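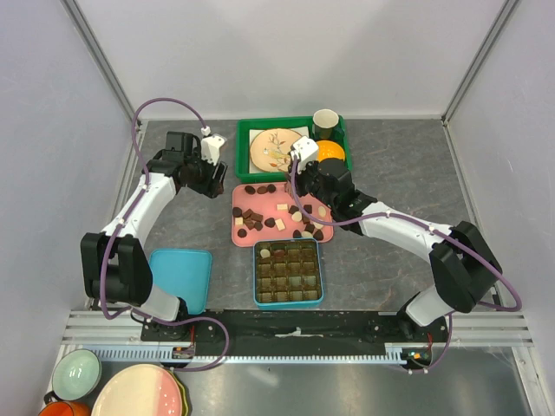

Fan comics and the people who draw them — media studies project report
Marlies Trummer, group 2
Tutor: Dorothy Tapley

Why I picked this

I read fan comics anyway so it made sense. My first plan was fan films but there was too much to watch and the deadline was close. So: short fan comics, one series, one archive. The series is Kiltalent, a cartoon about a travelling school for weather singers, three seasons, finished now. The archive is Neneck, where most of the English language fans post.

What I did

Went through every comic tagged Kiltalent that was finished and had at least four pages. 177 in total. Left out single drawings, wallpapers and anything that was only a joke panel. For each one I wrote down the main pair or group, if it follows the show's ending or changes it, colour or black and white, and what the comments argued about. Took much longer than planned, mostly the comments.

Also put a short questionaire on the Neneck forum, open through August. 133 people answered. One question got skipped a lot (have you ever deleted a comic after bad comments) — should have worded it more gently.

What I found

Most comics change the ending. I expected this but not so strongly. In the show Ristić leaves the school and we never see where he goes, and fans clearly can't leave that alone. He turns up as a baker, a ferry pilot, a ghost, a teacher at a rival school in Gretamham. The Gretamham ones are nearly a genre of their own, with shared jokes and the same landlady, who isn't in the show at all. Somebody made her up in an early comic and everyone borrowed her.

Black and white is more common in the long comics, colour in the short ones. Several artists said in the forum it is just a matter of time and sore wrists.

Pairing arguments: yes, plenty. But the longest thread I read, 539 comments, was over wether the weather songs should be drawn as notes or as lines of wind. People got very cross. One artist redrew a whole chapter after it.

Problems

Tags are a mess. Same character spelled three ways, with and without the accent. I probably missed some comics because of this. Also I only read English, and there is a big German group I had to skip completely.

Questionnaire answers come from forum regulars, so not the quiet readers.

If I had more time

Interview a few artists properly. Trace the landlady back to her first page — I got close but the original post has been taken down. And do the German archive with somebody who reads it better than me.

Page list and the questionnaire are in the appendix, handed in seperately.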